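4.2 Equipment Planning and Consumable Allocation

The suturing station at Tustham was budgeted as a single capital item, with instruments, needles, thread and tissue carried on a separate consumables line. This split follows the Cestotis purchasing rules, under which any part with a limited number of uses is charged to the project that wears it out. Instruments therefore compete for funds with tissue, and the two have to be planned together.

Close work of the kind in Figure 3, with stitches and knots tied in black suture, sets the wrist view as a fixed requirement. Quotes that listed a wrist camera as an option were priced with it included. 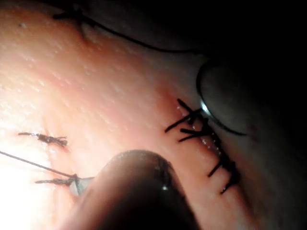 Figure 3. Suturing as recorded at the station: (a) wrist camera; (b) fixed camera.

Instrument life was set at 40 sessions per pair for planning purposes. The Prajapati cost model assumes constant wear per session, and we kept that assumption although knot tying loads the jaws more heavily than needle driving. A reserve of 15 percent was added to the instrument line to cover early retirement. Tissue was ordered in one lot of 250 pieces, enough for the full protocol and for operator training.
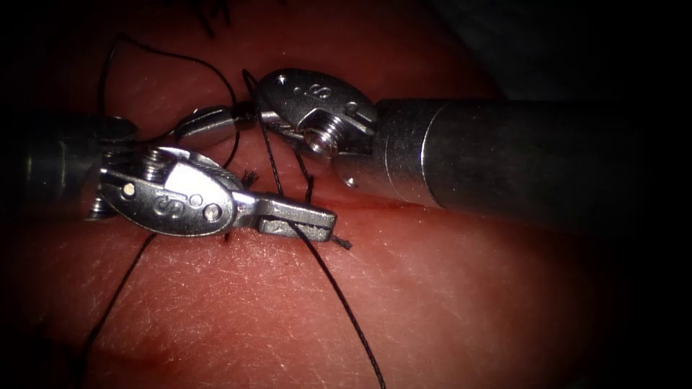
Two instruments are needed for every session, so spares were bought in pairs and stored in pairs. Primell offered a lower unit price on single instruments, but mixed wear within a pair would have complicated the retirement log. Thread was the smallest line in the budget and the one most often underestimated - short tails are discarded after each knot, and partly used lengths were not returned to stock. The November reorder was moved forward for this reason, with the difference taken from the reserve.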